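About Us

Skip to: Who we are | What we do | Where to find us | Getting in touch

Who we are

Skalcombe Language School. Small, busy, a bit noisy at lunch. Evening and weekend classes for adults, mostly people who need English for work, plus Spanish and Portuguese for anyone who wants them. We started with one rented room over the dry cleaner on Illby Street and a whiteboard with a crack down it. Still have the whiteboard.

Now we have two floors at the Doneck Building, 27 teachers if you count the ones who only do summers, and a coffee machine that gets more complaints than the parking.

We keep groups small because big ones don't work. The quiet people stay quiet. If a class fills up we open another one, or we tell you to wait, and we tell you how long.

What we do

General English, four levels. Placement is a short talk with a teacher and one page of writing. No computer test. You can be moved up or down in the first three weeks, just ask at the desk.

English for work. Phone calls, emails, meetings, the small talk before meetings. Students bring their own stuff in -- a real email you didn't know how to answer is better than anything in the book.

Pronunciation clinic. Walk in, no booking. Comes with a lot of repeating. People laugh, its fine.

Spanish and Portuguese, beginner and "I took it in high school". The second group is bigger than you'd think.

Citizenship interview practice. Free for enrolled students. Two practice rounds, more if there is space.

We don't do kids classes. We get asked every week. Try the library, they have a good list.
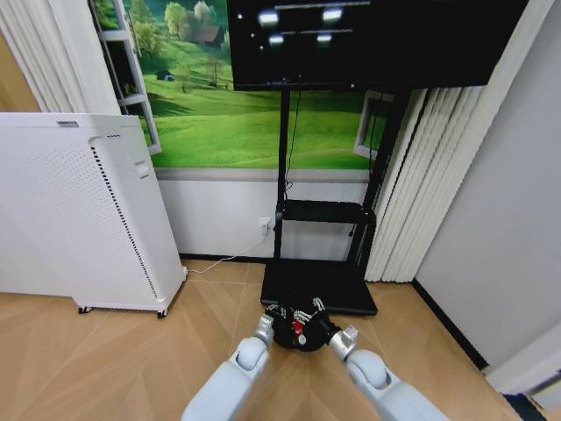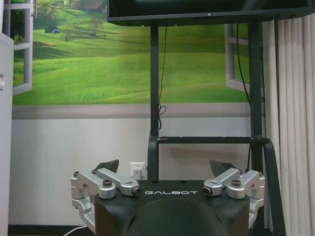
How classes run

Evening classes meet twice a week. Weekend classes are one long morning with a break in the middle, bring a snack. Homework is short and it does get checked. Miss a class and your teacher emails you the notes, usually the same night, sometimes the next day.

Books: we use the Hamdy readers for levels one and two, then mostly our own packets. Readers are loaned out at the desk. Please don't write in them. Pencil counts as writing.

Terms begin in September, January and after spring break. The March start is the one that fills first, so if you want that one, get on the list before the holidays. You can join late, up to the second week, after that it's hard on you and on the teacher.

Who teaches here

Working teachers, all of them. Many learned English as a second or third langauge themselves and still remember which parts were miserable. Everyone sits in on someone else's class once a term and writes up a page of notes. Some of those notes are blunt. Classes got better.

Paying

By the term, or in three parts. Same total either way, no extra fee for splitting it. If money is tight talk to the desk before you drop out -- there are a few reduced places every term and they don't always get used. Refunds in full up to the second class, half after that, nothing after week four. Sorry.

Where to find us

Doneck Building, second and third floors, side entrance. The front door is for the dentist. Elevator works. Buses stop on Illby Street, short walk uphill. Parking behind the building is shared and gone by six most evenings, so use the street if you're driving.

Getting in touch

Best way is to come by. The desk is open weekday afternoons and evenings and Saturday mornings. Phone is okay but we're often in class and it goes to voicemail. Leave a number, say it slowly. Email gets read every day except Sunday. You can write to us in English, Spanish or Portuguese, and mistakes don't matter. Tell us what days you're free and what you want the language for.

Page last updated Sunday, August 25, 2024. Fall timetable is up on the Classes page, room numbers still to come.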